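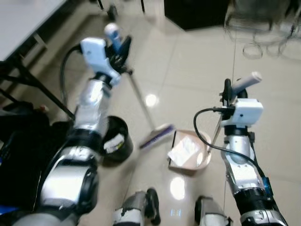 Skurmont Upright Broom and Pan: four months of crumbs

I have owned five brooms in my adult life and chosen none of them. They came with flats, or were left behind by people moving out, and they all shed. So when the last one finally went bald in January I decided to buy a broom on purpose, like a grown-up, and ended up with the Skurmont, which cost more than my first bicycle.

For the money you get a handle, a head, a long-handled dustpan and a leaflet in 9 languages explaining which end goes on the floor. Putting it together is a matter of screwing the handle into the head. Mine went in crooked, came out again with some language of my own, and went in straight.

How it sweeps

Very well, I'm annoyed to say. The bristles are soft at the tips and stiffer further up, so flour and dust come along quietly and a dropped penne doesn't get flicked under the cooker. Cat litter is its best event. On old floorboards it gets into the gaps better than the Clisis I borrowed from my sister for a fortnight, though the Clisis is wider and quicker down a hallway.

Wet leaves are another matter. The head clogs, and you spend longer cleaning the broom than you saved on the step. Keep the old bald one for outside.

The pan

The rubber lip sits flat on lino and lifts slightly on tiles, leaving that thin grey line of dust we all pretend not to see. You can chase it backwards across the kitchen for as long as your patience holds. The Yimer pan has a better lip and a worse everything else. The Skurmont's has a comb for cleaning the bristles, too, and I have used it twice, once for this review.

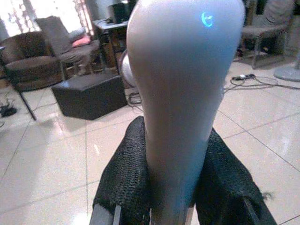 Smooth, pale and glowing blue near the top.

Storage and wear

It is supposed to stand up by itself, broom clipped to pan. It does, until a door shuts somewhere in the building. I put a hook on the wall in the second week and have been happier. After four months the bristles have splayed a little on one side (I sweep right-handed, apparently with feeling) and the clip has gone slack. Spare heads are sold in packs of 2, and the second one is now living in a drawer with the batteries.

My neighbour Getachew Birhane swears by his Pravidus, a plain thing with a painted handle that he's had since before his children. I tried it on his stairs and it was fine. He watched me the whole way down and told me I'd missed a bit.

Would I buy the Skurmont again? The broom, yes. The pan I'd swap for the Yimer if they'd sell me just the lip.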